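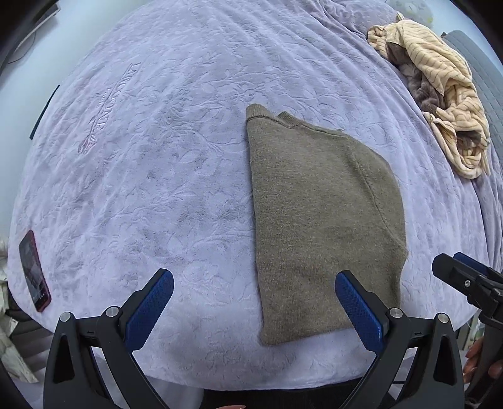 Berstead 2.4 is out today, and it fixes the notification bug

FOR IMMEDIATE RELEASE
Sunday, April 9, 2023

Hi everybody! I make Berstead, the shared calendar app for Android phones, and I'm putting this release out on a weekend because a lot of you have been waiting on it and I didn't feel like making you wait until the work week started.

Version 2.4 is rolling out now in the USA and should reach everyone else over the next few days. The big item is the reminder problem. If you've been on Android 13 and your Berstead reminders stopped showing up (or showed up hours late, all in one noisy pile), this update is for you.

So what went wrong? Berstead used to ask for notification permission during setup, on the same screen as the calendar import. If you tapped past that screen too quickly, the app carried on as though you'd said yes. Your reminders looked fine in the list, with the little bell and everything, and then your phone stayed silent. I got 84 support emails on this one, and 74 of them came down to that same screen. The other handful were battery settings putting the app to sleep in the background, and I've done some work on that too.

In 2.4 the permission request gets a screen of its own. If notifications are off, the bell turns gray and a banner across the top of your calendar takes you straight to the right page in your phone's settings. There's also a test button under Reminders that sends you a notification one minute later, so you can lock your phone and see for yourself!

I had a lot of help with the background part. Fistgate, the small sync company whose servers Berstead runs on, rewrote the piece that wakes the app up when somebody in your group moves an event. In our testing on 11 phones, moved events now show up in around 13 seconds, even with the screen off. The Ranjbar widget pack has been updated to match, so if you keep the month view on your home screen, please grab the new version of that as well. The old widgets will still load, but they won't show the gray bell. 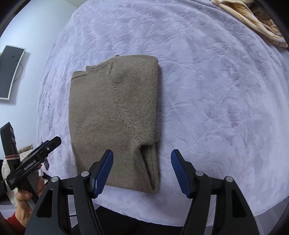
Do I need to set up my reminders again after updating?

Your existing reminders carry over just as they are, with the same times and sounds. Open the app once after the update installs so it can reschedule them, and if the banner appears, tap it and turn notifications on.

A few smaller things made it in, too. Repeating events that fall on the last day of the month no longer skip short months. The snooze menu remembers whatever you picked last time. Dark mode finally covers the search page, which I've been promising for way too long (sorry, night owls).

Next up is a proper tablet layout. I'm aiming for September, and I'll open a test group before then from the sign-up page inside the app.

Berstead 2.4 is a free update for all current users and needs Android 9 or later. For press questions, screenshots or a review copy of the paid version, use the contact form in the app's Help menu and pick "Press" as the topic. I read those myself and usually answer the same day.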